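Home | Groups | Notebook | Equipment | Bookings | Log in

Trodimdale Manipulation Laboratory
Notebook entry, August
Entered by the bench operator, afternoon session, 2:15 p.m.

Purpose of session

To continue recording remote-controlled demonstrations on the two-arm bench for the Cardoso tableware series. The task is unloading the cup rack onto the plate and the wire dish rack. The series stood at 293 accepted demonstrations when the session opened. Recording was carried out under the current protocol, with one change to the starting pose, noted below.

Setup

The paper mat was left in place from the morning. It is creased and marked toward the back, and the marks do not appear to trouble the tracking. It should nevertheless be replaced before the next series, as a change of background partway through a set has caused difficulty before. The cups were loaded by color, blue in one column and pink in the other, all on their sides. The plate was set near the middle of the mat. Its position is to be varied by hand between demonstrations, within a palm's width, and the operator is asked not to return it to the same spot out of habit.

The window blind remains a matter of concern. Daylight on the left arm's side is much stronger than on the other, and the difference changes through the afternoon. The blind was left up, in keeping with the earlier recordings. Any decision to lower it should apply to a whole series.

Starting pose

Both grippers now begin over the back corners of the mat with the fingers pointing down or slightly inward. The previous pose held them higher and farther apart, and the first part of each recording was spent in simple travel. The new pose shortens that travel. It also places the right gripper close to the cup rack, and operators should lift before moving sideways. One demonstration was discarded this afternoon after the right fingers brushed the rear wire and shifted the rack. 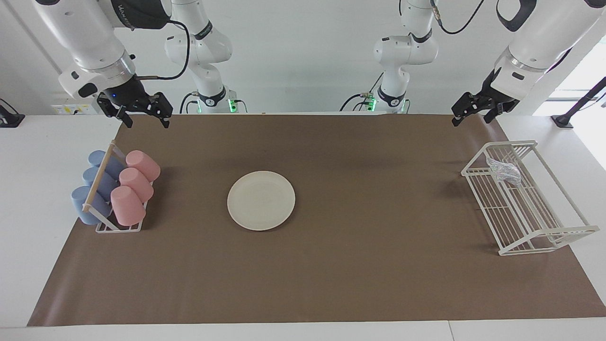
The order of picking was left to the operator in the earlier sessions, and review of those recordings shows that most people began with whichever cup was nearest to them. The instruction is now to begin at the rear of a column and work forward. Picking from the front first leaves the rear cup free to roll, and a rolling cup has to be chased with small corrections that are of little use for training. The second arm should be held still while the first is grasping. Two-arm motion is permitted only during a handover.

Session record

A total of 27 demonstrations were attempted. Three were rejected: the one mentioned above, one in which the operator paused in mid-air for a long interval to adjust the hand controller, and one in which a cup was released before it was over the plate. The remaining 24 have been copied to the Flimex store and await review. They have not been added to the accepted count.

Grasp force was left at the middle setting. At the low setting the cups slipped when gripped by the wall near the base. At the high setting the walls gave visibly, and one cup came away with a slight mark on its rim.

Delay between the hand controllers and the arms was acceptable for most of the session. It rose noticeably during the large file copy, and recording was suspended until the copy had finished. Copies should be scheduled for the end of the day.

Hand guiding

A short trial of hand guiding was made with the right arm, at the request of the Nellstead group. The arm was placed in free-drive and led through a single pick by the wrist. The path was smoother than those obtained by remote control, and the final approach was more direct. The operator's forearm, however, blocked the side view of the cup for most of the motion, and the gripper had to be closed from the keyboard. The method may be suitable for recording waypoints. It is not recommended for this series.

Open items

Review the 24 pending demonstrations and enter the new total.
Check the slack in the cable on the right arm's upper link at full reach.
Add the lift-first instruction to the printed operator sheet.
Ask Nellstead whether waypoints alone would meet their need.
Order mat paper in the same shade.

Arms parked and controllers returned to charge at 5:40 p.m. The plate was left on the mat.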